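Getting found locally on a small budget

When Mikkel Lauritsen opened his bicycle repair shop in Pedstead, he put most of his first year's advertising money into a printed directory. He had two calls from it, one of them from a man selling directory space.

The following March he tried something cheaper. He claimed the shop's free listings on the main search engines and map services, corrected the opening hours and wrote a short paragraph about what he repairs and what he does not. It took an evening. By summer most new customers were saying they had found him on their phones.

Plenty of small firms skip this step and go straight to paid adverts. That can work, but an advert that leads to an out-of-date listing is money wasted. Check that your name, address and telephone number are written the same way everywhere. Tanner, a family-run upholsterer in Eratton, had three different phone numbers online, and two of them had been disconnected.

Reviews come next. Ask for them when the customer collects the job, and reply to the poor ones briefly and politely. A shop with 20 recent reviews will often do better than one with 200 that stopped several years ago.

If you do decide to pay, start small. Lauritsen set a limit of £7 a day and showed his adverts only to people within cycling distance. He wrote down every enquiry in a notebook by the till, with a note of where it came from. After a month he dropped the adverts for new bicycles, which brought in browsers, and kept the ones for repairs.

Local websites are worth a look too. Vuvden, a community news site covering the villages north of Eratton, has 1000 subscribers to its weekly email and sells a single advertising space in each issue. The audience is tiny by national standards, but all of it lives within a short drive of the businesses that book the space.

Whatever you choose, give it a few months and keep the records. Lauritsen still has his notebook, and he goes through it each winter before setting the next year's budget.
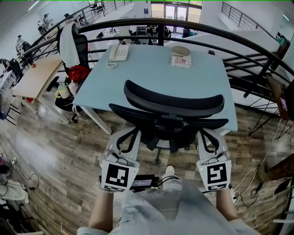
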